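Sitlow Tenants' Group, minutes, August 18, 2019

Marietjie Msimang in the chair. January minutes passed.

Laundry prices: Leung wants $2 more a load, citing water costs. Members asked for the bills and got a one-page summary — not accepted.

Roof: Belley's quote is still $591. It was $200 less in January, with no change in the work listed. Chair to ask why, in writing.

Grivville bus stop: promised again. No date given, again.

Vote to hold back approval on the roof: 5 for, 2 against. 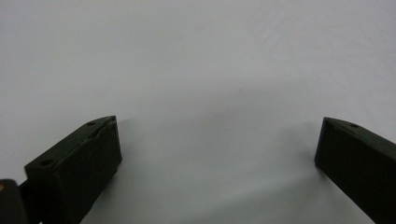
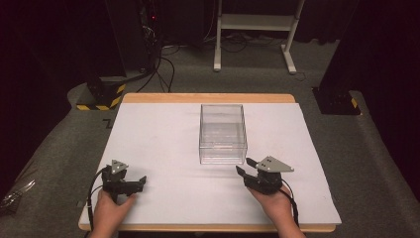

Second photo: clear plastic box on the white board.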